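Subject: Re: [vedau-secondhand] gray top or all wood?
From: Chae-won Nam
To: vedau-secondhand list
Date: 6/8/25

Hi Piret, hi everybody,

On the gray top question, Piret Ramanauskas wrote:

> We are finally getting rid of the glass table (hooray) and I have two
> candidates lined up. One is solid wood and needs sanding, the other is
> one of those square ones with a gray speckly laminate top and a blond
> wood edge. Chae-won, didn't you buy one like that? Does it mark? Does
> the edge hold up where people lean on it? And does it make the room
> look like an office? Silvia says it will make the room look like an
> office.
>
> The seller wants 200 for the gray one with two chairs, and the wood
> one is 74 but I'd have to collect it from Plendia and do the work
> myself.
>
> Also I still have Grímur's clamps, sorry Grímur.
>
> Piret

Yes, I've got one! It came from the Štěpánek house clearance in May and I've been eating, ironing and doing my taxes on it ever since, so I have opinions.

First the marking. It does pick things up, but in a funny way. Dark stuff wipes straight off – I've had beet juice and soy sauce on there and a whole saucer of coffee, and none of it left a trace. What stays is the pale stuff. Mine has little whitish scuffs and streaks in one area of the top, and they were there when I bought it. My guess is that somebody dragged unglazed pottery across it, but I have no way of knowing. I went at them with dish soap, then baking soda paste, then one of those white melamine sponges (very gently, because those things are sandpaper in disguise and they'll dull a laminate top if you lean on them). The soap did nothing. The paste did a tiny bit. The sponge took some of the streaks down and I chickened out after that. Drahomíra Jireš told me to try a drop of mineral oil on a cloth, and it does hide them for a day or so, and then you're back where you started with a table that smells faintly of cutting board.

But the pattern is cloudy anyway, lighter gray and darker gray all mixed up, so from a chair you hardly see them. You see them when the light comes in low. I'd take it over the plain white top we had at the Vokska apartment, where every crumb looked like an emergency.

Then the color thing. Silvia isn't completely wrong! Gray table, off-white wall, I did have a week of feeling like I should be handing out visitor badges. What fixed it was putting something loud on it. I have a bright pink dish with a purply blue outside, just plastic, and it looks fantastic against the gray. I'd never have put those together on purpose. The honey-colored chairs help a lot too, so if yours comes with chairs in a light wood, take them, even if you have to tighten them up.

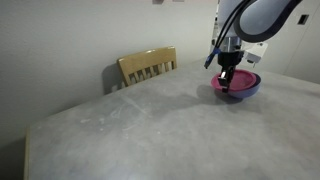
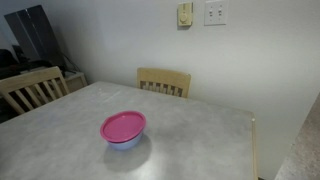
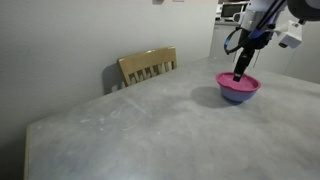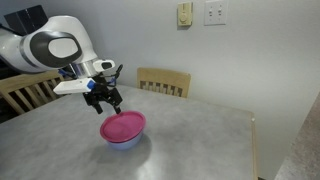
Gray tabletop with the pink two-tone dish. The wood edge and the rounded corner are easiest to see in the second one.

About that edge. It's a narrow band of blond wood and it's the part I'd check before handing over any money. Run your thumbnail along the joint all the way around, and especially at the rounded corners, where the strip has to bend and will lift first if it's going to. Mine had one loose spot, underneath where you can't see it, and I ran some wood glue in with a toothpick and held it with painter's tape overnight. (I didn't have clamps. I wonder why that was, Piret.) It's been fine since then. I rub a bit of beeswax into the wood when I remember, and keep it off the gray part, where it just smears.

Leaning: no problem at all so far. The front edge is where everybody's forearms go and it feels a bit smoother there than on the other sides, that's all.

Things to ask your seller:

Does the top come off the legs? Mine does, four bolts, and it only just went up our stairs sideways.
Has anything hot been put straight down on it? Feel for a bubble with the flat of your hand. A bubble can't be fixed at home, walk away.
Are both chairs steady? Sit on them and wiggle, even if they're watching you.

As for the price, 200 with two chairs seems OK to me but I'd try offering 20 less, what's the worst that can happen. The 74 one is only cheap if you like sanding, and I remember what you said after the bookcase. There's also the drive to Plendia and back, and you'd want Grímur Oddsson's van, and then you'd have to look him in the eye about the clamps.

Silvia, if you're reading this, I'm still looking for a home for the old table lamp, lot 361 from the same clearance, it never got picked up and it's in my hallway. It works but it needs a new shade.

Piret, come by and put your elbows on mine before you decide. Any evening is good except when I've got choir.

Chae-won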